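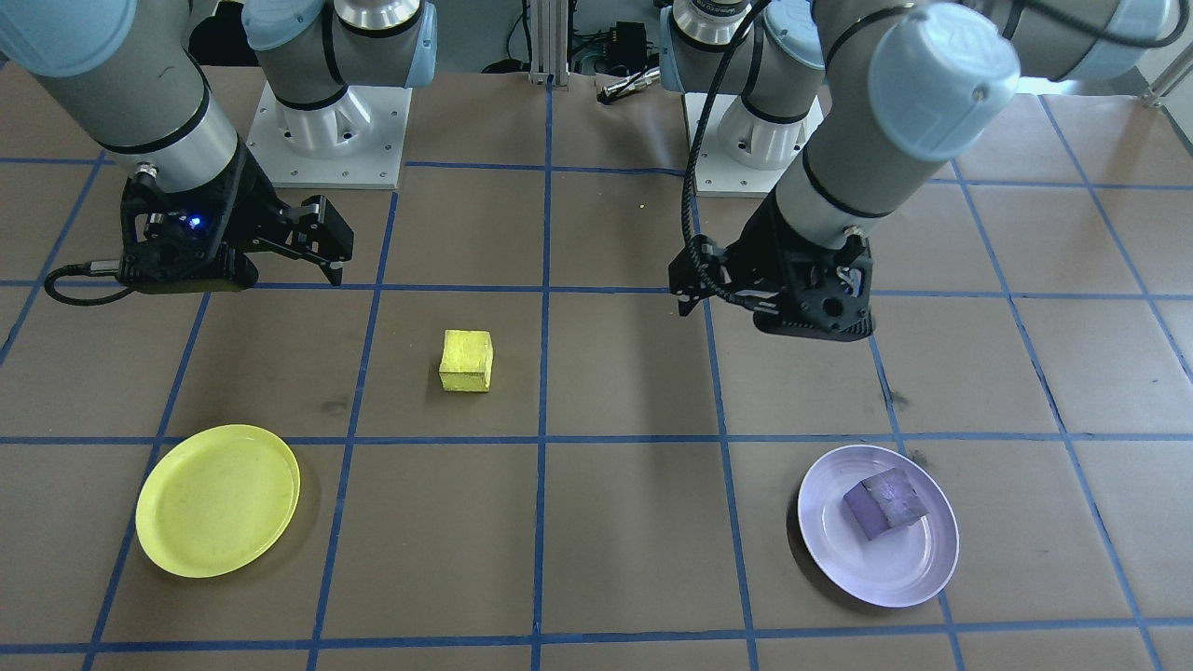 Mesa con papel kraft y cuadrícula de cinta azul.

Cuaderno de taller, encuadernación
9/6/24

Engrudo de trigo, segunda tanda. La primera la tiré, tenía grumos y olía ya agrio al tercer día. Para esta he usado el almidón Grevimo (el saco abierto, el de la estantería baja) y agua filtrada. Proporción en peso 1 a 5, remojo de 17 minutos antes del fuego. No lo he dejado toda la noche como dice la hoja del curso de Wastano, porque no tenía tiempo y quería ver si se nota la diferencia.

Fuego muy bajo, cuchara de madera, siempre el mismo sentido. La mezcla quedó traslúcida bastante de repente. Seguí removiendo 11 minutos más. Después la pasé dos veces por el colador de crin. La segunda vez costó mucho, creo que hay que hacerlo cuando todavía está tibia. Al enfriar hace una piel fina en la superficie. Se quita con la espátula, no se mezcla.

Pruebas de hoy: papel japonés fino sobre lomo de tela, guarda de Zerow verjurado sobre cartón gris, y una tira de piel chiflada sobre el mismo cartón.

El papel japonés, muy bien. Engrudo diluido hasta consistencia de leche, brocha ancha, sin arrugas. Se puede todavía levantar y volver a colocar durante un buen rato, cosa que con la cola blanca no es posible.

El Zerow se estira. Lo medí antes y después de encolar y creció 2 mm en el sentido contrario a la fibra. En el otro sentido no aprecio cambio. Esto explica por qué las guardas del libro de registros salieron demasiado anchas en agosto y tuve que recortarlas ya pegadas (mal, se ve el corte). Para la próxima: cortar la guarda 2 mm más estrecha, encolar, esperar a que se relaje, y solamente entonces colocar.

La piel necesita el engrudo más espeso y dos manos. La primera la absorbe casi toda. No estoy seguro de la esquina, está bajo peso y no la toco hasta mañana.
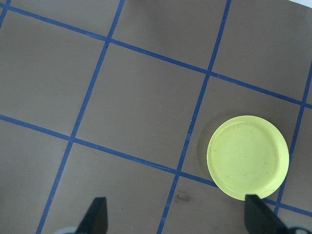
El secado es ahora la parte que me da más problemas. Pongo los cartones juntos, se tocan, se pegan un poco por los bordes y después no sé cuál era de engrudo espeso y cuál de engrudo diluido. Una cuadrícula de cinta azul sobre la superficie, en casillas grandes como estas, resolvería las dos cosas: una muestra por casilla y la etiqueta escrita en la cinta misma. No hace falta que las tiras sean perfectas, aquí se ven los bordes algo irregulares y la división se entiende igual. Lo que sí quiero probar antes es si el engrudo fresco despega la cinta, o si la cinta deja adhesivo en el cartón cuando hay humedad. Haré una tira sola en el tablero pequeño.

Prensa: he usado la Tokarz grande, con tableros de haya y secantes nuevos. Cambié los secantes a la media hora y otra vez a las dos horas. El husillo sigue duro en la última vuelta, le hace falta grasa. Por favor no forzar con la barra, ya tiene una marca en el volante.

Humedad en la sala al empezar: 57 %. Con la ventana abierta bajó un poco pero entraba polvo de la calle y la cerré. El cartón del Zerow se curvó hacia la guarda, lo normal; hay que compensar por el otro lado con un papel de peso parecido. No lo hice porque solamente era una prueba, pero en un libro de verdad es obligatorio.
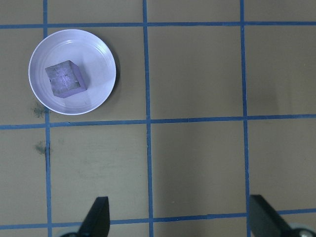
Plato redondo con un cubo morado, sobre la cuadrícula.

Conservación del engrudo: tarro de vidrio hervido, tapa, nevera, balda de arriba. He escrito la fecha en la tapa con lápiz graso. Sin timol esta vez. Si aparece olor o un punto de color, se tira todo el tarro, no se salva la parte de abajo.

Queda pendiente:
Repetir con remojo de una noche, misma proporción.
Mirar la esquina de piel.
Comprar secantes, quedan pocos del formato grande.
Preguntar en Wastano si el Zerow existe con la fibra en el lado corto. La última vez había pedido mínimo de 2000 hojas, demasiado para nosotros, pero quizás se puede compartir con otro taller.
Lavar el colador de crin con agua fría. Con agua caliente el almidón se queda en los pelos y después es muy difícil de quitar.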